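Festival Director Discusses the Grurnham Film Awards

The Grurnham Film Awards will return in November with 2 new categories, the festival director confirmed in an interview on Mar 15, 2024. "We received 4000 ballots last season, and the members asked for wider recognition of short films," the director said.

The drama "Remura" took Best Picture at the last ceremony. Its win was widely expected – the race for Best Actress was not. 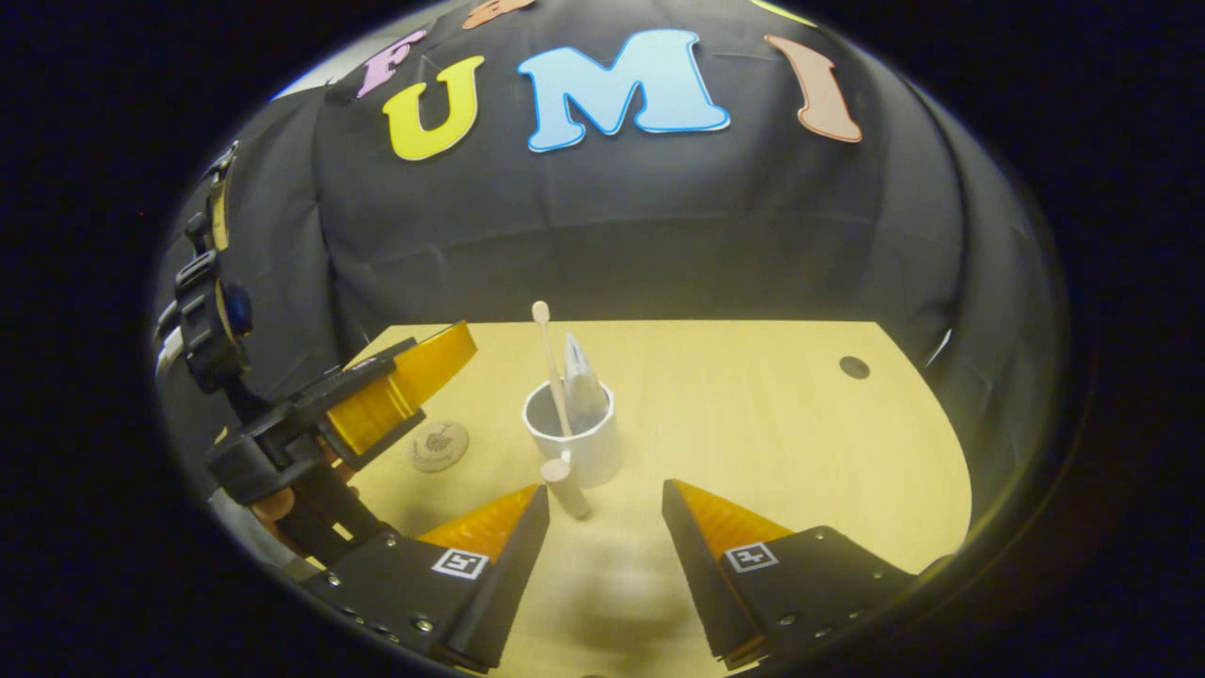

Venue and Tickets

The ceremony will move to the Bruslow Theater, which seats 1000. "We have reserved 500 places for the public," the director said. Tickets will be sold through the theater box office.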